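**Is the Posari table oil worth it or is it just mineral oil in a nice bottle?**

**gravelpit** wrote:

Bought a secondhand dining table in January and the top has gone dull. The woman at the hardware store on Fendthorpe Road pushed me toward Posari Table Oil, $30 for a little bottle. Label says "feeds the wood from within." I have eaten off wood tables my whole life and never once fed one. Does this stuff do anything or am I paying for the label?

**tallow_and_twine** wrote:

I've used it on two tables and a dresser. It does bring the color up. I do mine every couple of months and people always comment on it. You can get it cheaper if you buy the big can.

**mudroom** wrote:

> feeds the wood from within

Wood is dead. It was dead before it got to the store. Whatever finish is on your table is a coat of something sitting on top, and if that coat is in one piece the oil never reaches the wood at all. You're greasing the varnish. Looks great until the first warm plate goes down and leaves a ring in it.

**tallow_and_twine** wrote:

Mine don't have rings in them.

**mudroom** wrote:

Do you use placemats?

**tallow_and_twine** wrote:

Yes, but I always have.

**gchowdary** wrote:

I refinished furniture for a living until my shoulder quit, so I'll put my two cents in. Mudroom is mostly right and a bit too sure of it. On bare or worn-through wood an oil does soak in and it does darken things. On a sound finish it sits there and collects dust. The first thing to find out is which one you've got. Put a few drops of water on the top and leave them for ten minutes. If they bead up, your finish is fine and you need to clean it. If they sink in and leave a dark spot, the finish is gone there.

Most "dull" tables I was brought were dirty. Years of spray polish, hand grease, syrup. Mild dish soap on a damp rag, wipe, dry it right away, look again the next morning before you spend any money.
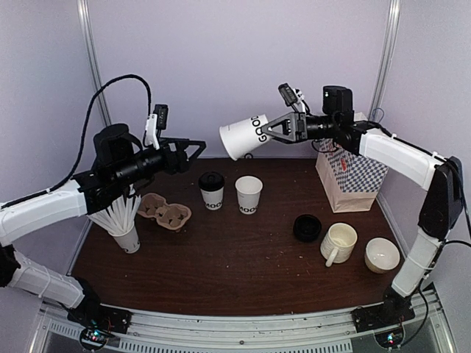 The reddish-brown ones fool people the most, in my experience. A lot of that color is in the stain or the topcoat, and when it wears you get pale patches where people's wrists go. No clear oil is going to put that color back. You'd need to touch up the stain, and matching it is a pain. Try the underside first and let it dry completely before you decide you like it.

If it does turn out to be bare, plain tung oil does the same job. Let it cure between coats and lay the rags out flat outside to dry. Don't ball them up in the trash, they can catch fire.

Geetha Chowdary

**oldnumber40** wrote:

What about the Bemen wax? The Posari site has a "50% more shine" chart comparing the two.

**mudroom** wrote:

50% more shine than what? Measured how? I went looking for that chart and there's no test behind it, only two bars. One is taller.

**gchowdary** wrote:

Bemen is a decent paste wax. It's still a wax. Over a sound finish I'd take it before any oil, but it won't stand up to heat and you have to strip it off if you ever want to refinish.

**tallow_and_twine** wrote:

I don't know why everyone gets so worked up. It's a bottle of oil. I like how it smells and my tables look nice. The page has 3,670 reviews and nearly all of them are good.

**mudroom** wrote:

Written the day the bottle arrived, I'd bet. Everything looks good wet. Show me a review from a year later.

**gravelpit** wrote:

OK, did the water thing. Beads up everywhere except one patch near the end where it went dark. So I washed the whole top with dish soap and the rag came up brown. Did it twice more. It looks a lot better and I'm a little embarrassed for the previous owners. Still have the one bad patch.

**gchowdary** wrote:

One patch is nothing. Light hand sanding, fine paper, with the grain, then a thin coat of wiping varnish. Don't oil it first or the varnish may not stick.

**mudroom** wrote:

So $30 saved.

**oldnumber40** wrote:

Is the Chettiar wiping varnish any good? They have it at my store but I can't find anyone who's used it who isn't also selling it.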